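How to clean and re-oil a pale wooden table

I wrote this first as a letter to my neighbour Aparecida Rocha, who bought a table almost the same as mine and was afraid to touch it. Now I put it here, a little longer, so that others can use it too. English is my third language, so please read slowly where I am not clear.

The table is the one we eat at, do homework at and roll dough on. It is pale wood with an oil finish from the shop. If your table has lacquer, the part about cleaning is good for you also, but you must stop before the oil. Oil can't go into lacquer, it only lies on top and becomes sticky.

How to know which finish you have

Put one drop of water in a place that people don't see, for example near a leg, and wait 7 minutes. On lacquer the drop stays round and wipes away with no trace. On tired oil the drop becomes flat and leaves a darker spot, which dries again in an hour or so. If you still aren't sure, ask the person who sold it to you. I asked Joscha Ehlers in the furniture shop in Steinbach and he knew it immediately from the colour of the receipt.

What you need

Two soft cotton cloths, old T-shirts are fine
Mild soap flakes, or a plain soap without colour
A clear glass bowl or a jar for the soap water
Fine sanding paper, 300 grit, only for marks
Clear hardening oil for furniture, 134 millilitres was enough for my table with one coat
A piece of cork to hold the paper
A lamp you can move, if the window is small

You don't need special sprays. I had one called Kodatau and it left my table with a smell of lemon for a month and nothing more.

Step 1. Look at the table from low down

Start in the late morning if you can, when the light comes from the side. Move most things off the table. Then bend your knees until your eyes are not much higher than the top, and walk slowly along all four sides. From straight above, every pale table looks clean. In the low light you find the dull rings, the greasy places where arms lie, and small dark marks which you took for part of the grain.

When you find a mark, move your head and look again. A reflection moves with you and a mark stays. Put a small piece of paper tape next to each one, not on it.

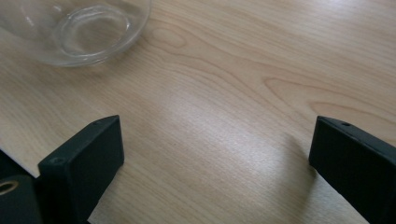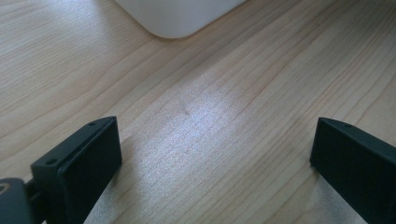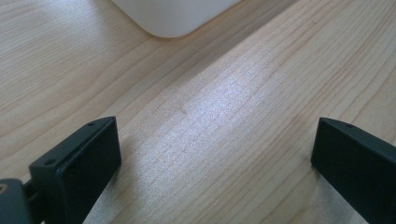
The grain lines run in one direction over most of the top, with some loops and arches. Remember this direction, you will need it for the rest of the work.

Step 2. Wash

Mix one spoon of soap flakes in half a litre of warm water. Put the cloth in and press it out very hard, so that it doesn't drip at all. Wipe along the grain in long strokes, from one end to the other end. Don't make circles. After every few strokes turn the cloth to a clean side.

Then wipe once more with clear water, again with the cloth almost dry, and finish with a dry one. Don't leave water standing on the wood while you answer the telephone. I did this once – the mark needed two evenings of work.

Leave the table to dry overnight. My father-in-law Spyros Mavromatis says three hours are enough in August, and perhaps he is right, but his kitchen is hotter than mine.

Step 3. Work on the marks

Go back to your pieces of tape. Many marks are gone after the washing, so take this tape off first.

For a mark which is still there, fold the 300 paper around the cork and rub along the grain, lightly, with a little more length than the mark has. Count ten strokes, wipe the dust and look. If you rub only on the spot you make a small hollow, and later you see it in the side light much better than you saw the mark.

A little knot or a speck in the grain will not go away. It belongs to the wood. Feel it with your fingernail: if it is level and it follows the lines, leave it in peace.

Important: if your table has only a thin layer of real wood on top (veneer), be very careful here. Use almost no pressure, stay away from the edges, and stop early. A light stain is better than a hole.

Step 4. Oil

Open a window. Pour a little oil on the cloth, not on the table, and spread it as thin as you can, along the grain. Wait 15 minutes. Then take a clean dry cloth and wipe off everything that didn't go into the wood. It should feel smooth and not wet. If your hand comes away shiny, wipe again.

Hang the oily cloths flat outside to dry, one by one, or put them in a jar with water and a lid. Don't crumple them together and don't throw them in the bin like this – cloths with hardening oil can become hot alone and catch fire.

Step 5. Wait

Don't use the table for 24 hours, and no wet cups for a week. We ate from our knees on the sofa and the children were very happy.

How often

I wash with soap every second month and oil once a year. If the water drop becomes flat again before the year is over, I oil earlier. For the shelves in the same room I do only the washing, they have an easier life.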